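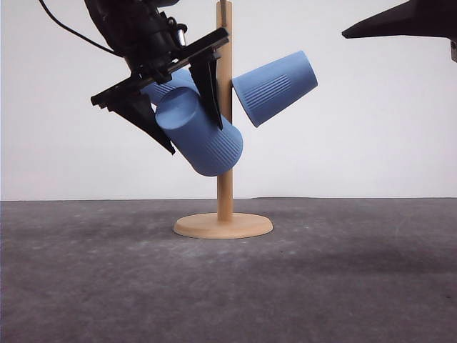
Cup tree task, gripper at the stand

List Home | Archive | By Thread | By Author | Next Message

Subject: Re: cup tree task, rules and practice
From: Skye Urquhart

Hi all,

Sorry for the long one, but I spent the whole evening in the club room and my head is full of cups. Sivaprasad asked on the list:

> Are we doing the cup tree for the Brisden round or not? Last I heard it
> was going to be block stacking again. Also, if it is cups, does the cup
> have to start on the tree or on the table? My script assumes the table
> and I'd rather not rewrite it in January.
> Sivaprasad

Yes, it's cups! And it's both, I'm afraid. The draft rules have a hanging half (cup from the table onto a peg) and an unloading half (cup off the peg and onto the table, upside down on its rim). You get 10 tries at each and you can do the halves in whatever order you like. So your script is fine for the first part, and the second part is mostly the same moves backwards, except for the bit where it isn't, see below.

The peg is the hard part. With the cup tilted on its side between the fingers you lose sight of the peg from a lot of angles, and the pole is so slender that there isn't much to line up on. I've been using the fixed view for the approach and only switching to the wrist view down at table level. Bastien does it the other way around and swears by it, so try both and post what you find.

Our practice set is up to 207 recorded runs now, all in the shared folder called Grasulum (Vimala named it, don't ask me). I went through and threw out the ones with the wrong start pose, so if your count is higher than mine, please sync before you train anything! The file Rajan is still the one to copy for the config. It has the slower closing speed, and I like it a lot better on the ribbed part of the cup. Up near the rim it's smooth and I don't trust my grip there yet.

For unloading, I think we should back the arm well off and bring the fingers nearly together before the next move. It costs a little time, but you get a nice clean look at the cup from the wrist and there's much less to bump into on the way back to the stand.

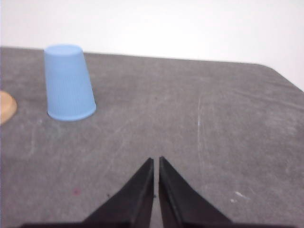
Bastien Carré wrote back to me that closing the fingers after every release is a waste, and that he'd only do it on the last cup, when the arm has to go home anyway. He also wants the rules to say how far a cup may lean on the peg before it stops counting as hung. Fair point on the second one, and I'll bring it up. On the first one I'm not budging until I see your timings, Bastien :)

Other stuff: the room is ours until 9:30 pm this term, and whoever is last out, please park both arms and switch off at the wall. Subbarao has the key for the cabinet. If you want a slot, reply to me and not to the whole list.

Skye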